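Mesas partilhadas: uso e arrumação da sala de projeto
Relatório do grupo 4 – projeto Amovel 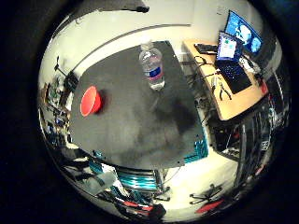 Christos Gkikas comentou, ao ler a primeira versão, que o problema da sala era de hábitos e que comprar mais móveis não ia resolver nada. O grupo concordou em parte e mudou a pergunta inicial: o que fica em cima das mesas quando ninguém está a trabalhar nelas?

1. Método
Durante o mês de maio registámos os objetos deixados nas mesas ao fim da tarde. No total foram 277 registos. Cada objeto entrou numa de três classes: loiça, bebidas e material de trabalho. Uma taça vermelha ou uma garrafa de água contam como um registo cada, mesmo que estejam vazias.

2. Resultados
A loiça e as bebidas somaram mais de metade dos registos. O material de trabalho apareceu sobretudo nas secretárias com monitor. A mesa grande, de tampo cinzento-escuro, recebeu mais loiça do que as outras – é a única onde se come. O tampo escuro também dificulta a limpeza, porque as manchas se notam pouco ao fim do dia.

3. Proposta
Propomos uma prateleira baixa junto à porta, com o nome provisório Plirken, para taças e garrafas. O custo do material ficaria por volta de 363 coroas. Unnur Hallgrímsson fez o desenho e Oddur Kvaran as medidas. Falta decidir a altura da segunda tábua e repetir os registos depois da montagem, à quinta-feira.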